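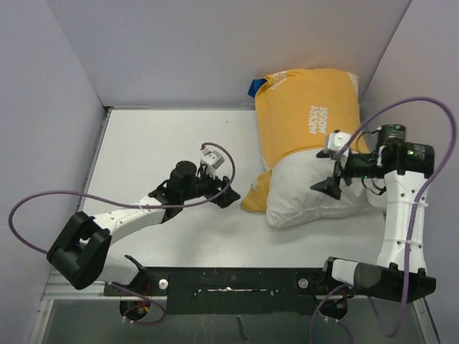
Bedding and Laundry Habits in Three Halls of Residence
Final report, second-year project module
Jade Kershaw

1. Background

First-year students in halls are mostly doing their own washing for the first time. The welcome pack explains how to pay for the machines and what to do if one breaks down. It says very little about bedding. I lived in Clandano Hall last year and did not change my pillowcase until the second half of November, and when I told people this I found that several of them had gone longer. That was the start of the project.

I wanted to find out how often students in halls wash their bedding, what stops them doing it more often, and whether the way the laundry rooms are run makes a difference. I did not set out to test how clean the bedding was. That would have needed lab time I did not have and a different sort of permission from the people taking part.

2. The halls

The project covered 3 halls: Rerkance, Clandano and Pesonen. Between them they had 2487 residents when the survey went out.

Rerkance is the oldest. Its laundry is in the basement of the north block, so residents of the south block have to cross the car park with their washing. Clandano has a small laundry on each floor. Pesonen has one large laundry next to the reception desk, open day and night, and is the only hall of the three where bedding can be hired. The hire scheme is run by Stomberg, who collect used sheets, duvet covers and pillowcases from a cage by the back door and leave clean sets in named bags.

Rooms in all three halls come with a mattress and a mattress protector. Pillows and duvets are not supplied unless the student orders a bedding pack before arrival.

3. Method

I used an online questionnaire, followed by short interviews. The link to the questionnaire was sent out in each hall's newsletter and put up on posters in the laundry rooms. It stayed open for the first part of the spring term. Most questions were multiple choice, with one open box at the end.

I received 478 usable responses, a response rate of 19 per cent. I removed any response where only the first page had been filled in, and a small group where the hall had been left blank.

At the end of the questionnaire people could leave an email address if they were willing to be interviewed. I interviewed 50 of them. Each interview took place in a common room or over the phone and I made notes by hand. I did not record anyone. Where I quote somebody below, the words were written down at the time and read back to them.

The questions were tried out first on my own flatmates. Two were changed as a result. The original version asked "How often do you wash your bedding?", and it was clear from the trial that people were thinking of different things. Some meant the whole bed and some meant whichever bit looked dirty. The final version asked separately about pillowcases, bottom sheets, duvet covers, and pillows and duvets themselves.

4. Findings

4.1 How often

Pillowcases were washed most often in all three halls and duvet covers least often. The most common answer for pillowcases was every two to three weeks. For duvet covers it was once a term. Most people had never washed a pillow, and many of the comments in the open box came from people who did not know that it was possible.

Pesonen residents who hired their bedding changed it more often than anyone else. This is not surprising, as the clean set arrives whether or not they remember to ask for it. Pesonen residents who did not hire gave answers very close to those from Clandano. Rerkance was behind both, and the south block was behind the north block.

4.2 Why people put it off

The reason chosen most often was drying. A duvet cover takes up most of a dryer, and smaller things such as socks and pillowcases work their way inside it and come out damp. Students who could not afford a second dryer cycle hung bedding over doors and chairs, and several mentioned that they had nowhere to sleep while the sheet dried.

The second reason was owning only one set. People with a spare set changed their beds more often in every hall. One Rerkance student said: "If I had another sheet I'd just swap it. As it is I've got to get up early, get it all in, and be there when it finishes or I'm on a bare mattress."

Cost came third. I had expected it to come first. In the interviews cost and drying were often talked about together, so the questionnaire may have split up something that students think of as one problem.

Putting the bed back together was mentioned more than I expected. The duvet cover was the main complaint, but some students also found pillowcases awkward, usually where the pillow was bigger than the case or had gone lumpy. A few had given up on duvet covers and slept under the bare duvet, which is harder to wash than the cover would have been.

4.3 Bedding from home

This was not part of the original plan and came out of the interviews. A lot of students had brought a pillowcase or blanket from home, often one they had used since they were children. They described football club sets, cartoon characters and things made by grandparents. These were treated differently from bedding bought for university. Some people washed them by hand because they were afraid the print would crack in the hall machines. Others took them home to be washed at the end of term and did not trust the machines with them at all.

Students who hired from Stomberg often kept one item of their own on the bed as well. The hired set was changed on time and the item from home was not.

5. Limitations

The people who answered were probably more interested in laundry than the average resident. Putting posters in the laundry rooms made this worse, because someone who never goes in would not see one. I would put them in kitchens if I did it again.

All the answers depend on memory and on people being willing to admit to things. In the interviews, a number of students gave a longer gap between washes than they had ticked on the form.

I also had no figures from the halls on how much the machines are used. I asked for these and was told that the contractor holds them.

6. Recommendations

The halls office should add a page on bedding to the welcome pack, covering what to bring, what can go in the machines and how to dry a pillow properly. The kit list should suggest two sets of sheets and pillowcases.

Each laundry room should have an airing rack or a line. Pesonen has space for one now. In Clandano it would mean moving the vending machine on the ground floor.

Rerkance should look at whether the old bike store in the south block could take two washers and a dryer. The room already has a water supply.

If the hire scheme is extended to the other halls, students should be able to hire sheets without pillowcases at a lower price, as many would sooner use their own.

7. Acknowledgements

Thank you to the reception staff at all three halls, who put up the posters and answered a lot of questions about dryers, and to everyone who filled in the form. A copy of the questionnaire is kept with the department office.

Contact the department office | Copyright of student work remains with the author | Back to top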